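3.2 Hay Wastage at the Skokatdale Site

Hay was fed at Skokatdale in two ways: loose on the ground, as the owners had always done it, and in slow-feed nets, as the owners had always meant to. The herd came to four horses, all of them adult, sound and firmly convinced that the best hay was in someone else's pile. Each animal spent the same number of feedings on either method. Leftovers were raked up, shaken free of mud and weighed before the evening feeding.
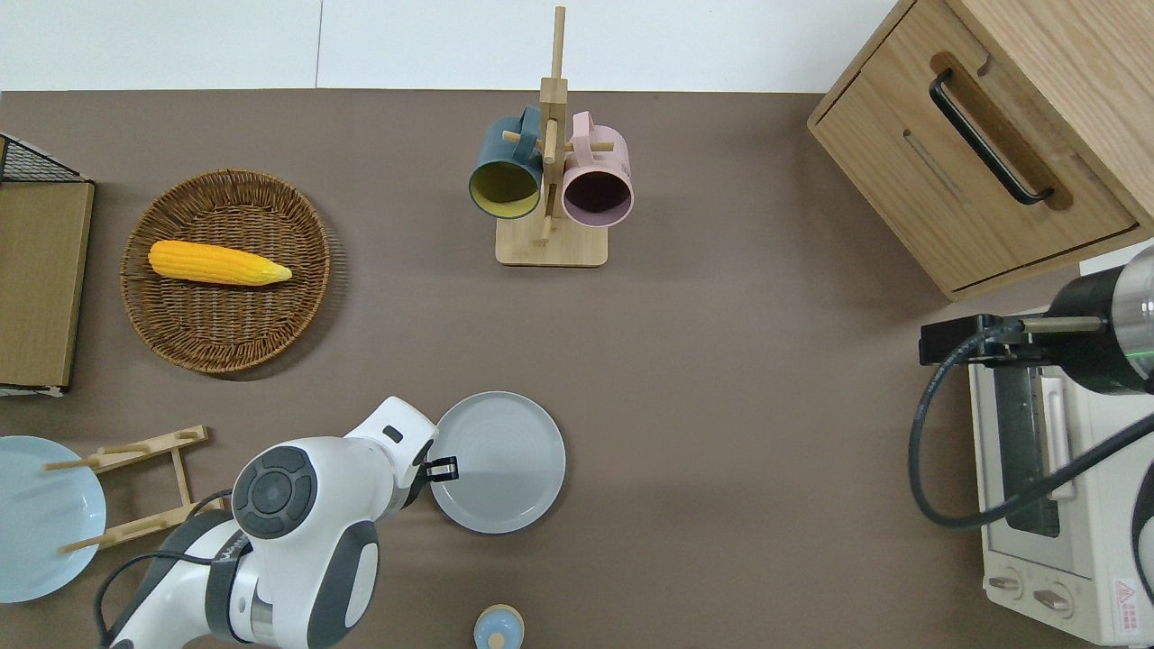 Mud made the weighing harder than our January plan had allowed for. A handful of trampled hay can be mostly paddock, and no amount of shaking fully settles the matter. We therefore dried every sample overnight in the feed room and weighed it again. Samples that had been urinated on were logged as wasted in full, a rule that met with no objection from the horses. In all, 349 samples were kept. The last was bagged on 6/8/24, during a downpour.

Nets were hung from the fence rail at chest height. The Prirdale trial, which we followed where we could, had used ground-level nets, but our herd was shod and we did not care to spend the season untangling feet.
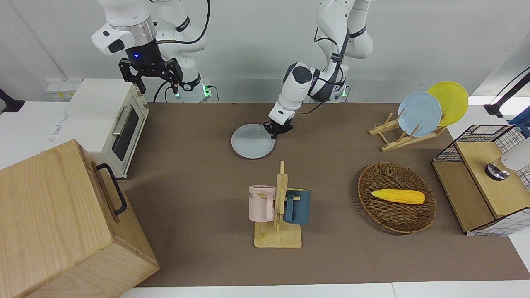
M. Pichler
Corresponding author, Skatance Equine Field Station

Loose feeding lost more hay than net feeding on most days. The gap was widest after rain and nearly closed in dry spells, when the horses would go back over the ground and clean up what they had earlier turned down. Of the 50 samples taken on the wettest days, those from the nets were also dirtier than expected. One mare had learned to pull her hay out by the mouthful and drop it before eating.

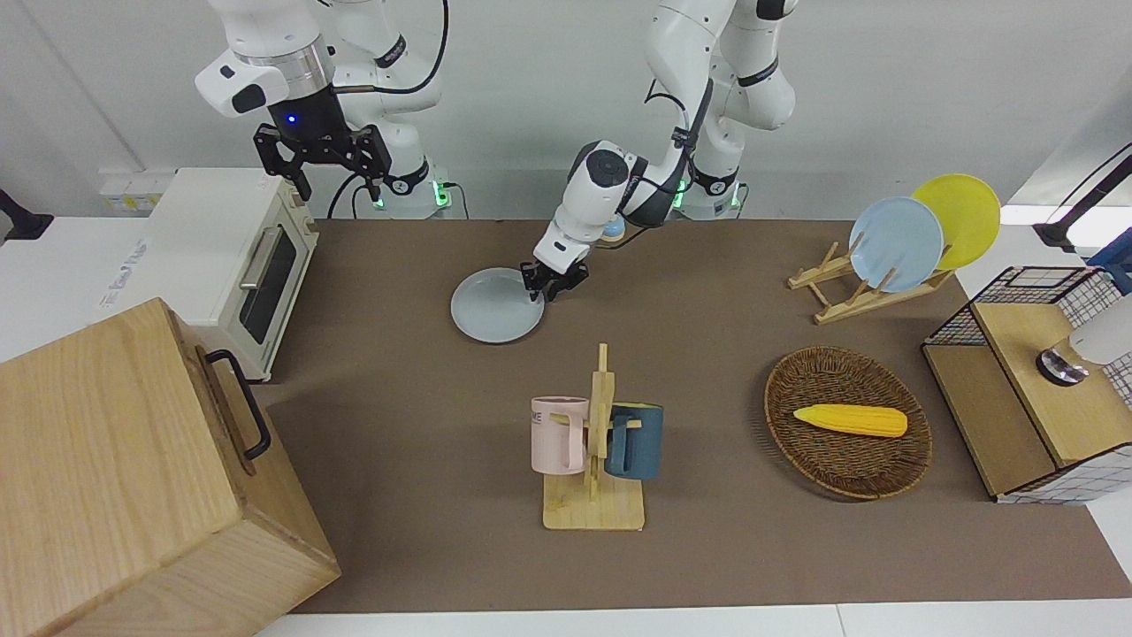
Figure 4. Two-finger gripper holding a round plate by the rim.

Her samples were left in the analysis. Taking them out would improve the case for nets, but most barns appear to own such a mare.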